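Home | About Us | Who We Are

About Vorngate Residential College

Vorngate Residential College is an independent place of study for adults who are returning to education after time away from it. We offer evening and weekend courses in bookkeeping, office practice, written English and general mathematics, together with furnished rooms for students whose homes are too far away for daily travel.

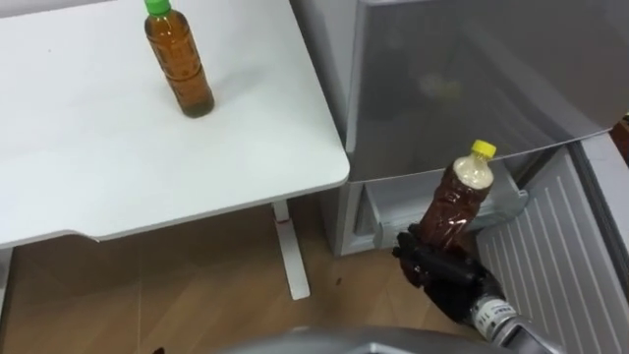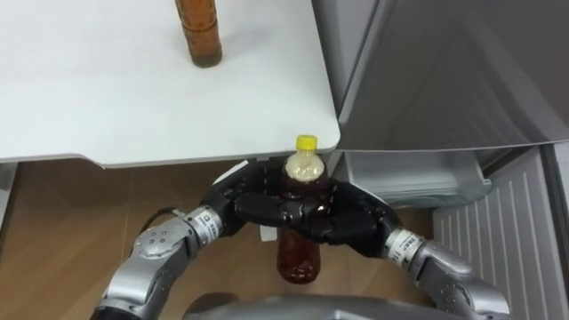
White table and wood floor, seen in both views.

Our History

The College began as a reading circle for mill and warehouse workers in Carkdale. Its members met after the late shift, shared the cost of lamps and books, and took turns leading the discussion. When the circle outgrew its first home, the owners of the Jaststead building offered the use of the upper floor at a low rent. The College later bought the building outright, and it remains our main teaching site.

For many years the only subjects taught were arithmetic and letter writing. Bookkeeping was added at the request of local shopkeepers, several of whom sent their own staff to the first class. The certificate course that grew out of that class is still the one for which the College is best known among employers in the district.

The residential side of our work came later. Students from the outlying farms often had to leave class early in order to catch the last bus, and a good number gave up their studies during the winter term. The College leased nine rooms on a trial basis, and attendance in the evening courses improved within the year. Residential places have been part of our program ever since.

The College Today

The College now enrolls 306 students across its two sites. The Jaststead building houses the classrooms, the examination hall and the main office. Vorngate Urban, our smaller site near the Carkdale bus station, holds the daytime English classes and the advising service, where prospective students may discuss their plans before they apply.

Our library at Jaststead holds 3000 volumes, with particular strength in accounting, local trade history and plain English writing. Students may borrow up to four books at a time. Former students keep their borrowing rights for life and need only bring their College card to the front desk.

A total of 1043 students have completed the bookkeeping certificate to date. Many have gone on to work in small firms, schools and county offices, and others have opened businesses of their own. The College is grateful to those who return each spring to speak with the current class about their working lives.

Teaching

Classes are kept small so that instructors may give proper attention to each student's written work. Assignments are returned with comments within one week. Students who fall behind through illness or family duties may repeat a unit in the following term without paying a second fee, provided that the office has been told in writing.

No previous qualification is required for entry to our first-level courses. Applicants to the bookkeeping certificate are asked to complete a short placement exercise in arithmetic. The exercise is used to place students in the right group and does not affect whether a place is offered.

Residential Life

Residents are expected to keep quiet hours on weeknights and to leave shared areas in good order for the next person. Food kept in shared refrigerators should be marked with the owner's room number. Overnight guests are welcome on weekends by prior arrangement with the residence office.

Residential places are offered for one term at a time. Preference is given to students who live outside the Carkdale bus area and to those whose work begins early in the morning.

Governance

The College is a nonprofit body led by a board of governors, which includes two places reserved for current students. The board meets once each term and publishes its annual report in April. Printed copies may be requested from the main office at Jaststead.

Page last reviewed September 2019

Filed under: About the College, Adult Education, Student Housing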